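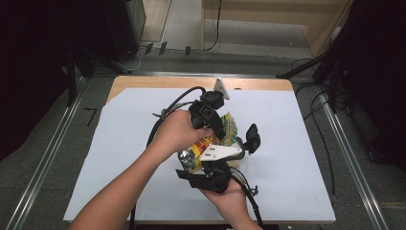

4.2 Snack bags and the covered table

Of all the packaging types in the Druvier household set, the foil snack bag was the one we most looked forward to, and it did not disappoint. A tin or a jar has one shape for its whole life. A chip bag has as many shapes as it has been handled times, and every one of them throws the light differently. Longo's earlier notes from Iltbridge had warned us that people sorting their pantry leftovers hesitate longer over a crumpled bag than over any rigid item, and we wanted to know how much of that hesitation comes from the print (still readable, or folded out of sight) and how much from the crinkling itself.

Bags were collected over one December from 13 households in Flillavley, along with the cups, tubs and cartons that had been sitting next to them in the cupboard. We asked for packs as people would normally leave them, and we got a marvellous range: rolled, pegged, knotted, flattened under a cutting board, stuffed into one another. Each was assigned one of 4 states of crumpling, following the scale in Section 3. States one and two keep the front panel more or less whole. In state three the panel is broken up by folds but a regular buyer can still name the product. In state four only colour survives.

Colour turned out to do far more work than we had expected. Figure 2 gives a good sense of it: the bag is crumpled, yet the yellow, green, red and silver patches stay quite distinct against the pale sheet on the table. Participants shown bags in state four routinely guessed the flavour family from two neighbouring patches, and several named the supermarket aisle. Silver was the awkward one. It can be a printed panel or the inside of the pack showing at a torn edge, and the two raters disagreed over silver areas more than over all the other colours combined. Marisa Lo Presti proposed scoring silver separately, and we have done so throughout Table 5.

The covering on the table deserves a few words, as we changed it partway through the pilot. The light wood-coloured top was pleasant to work at but sat too close in tone to the kraft cartons and the paler biscuit packs. A large sheet of pale blue-white paper laid over most of it fixed the problem at once. The paper had an unplanned benefit too: crumbs show up beautifully on it! We started recording them, and crumb scatter is now a variable in its own right (Section 4.4). Sheets were replaced after every 20 packs, or sooner if there was grease.

The Tedesco protocol recommends smoothing flexible packs by hand before they are rated. We left this step out. Smoothing is quick and makes for tidy ratings, but it removes the very thing that makes these objects so interesting, and foil in particular never goes back to the same folds. Ratings for smoothed packs from the pilot are kept in Appendix B for comparison.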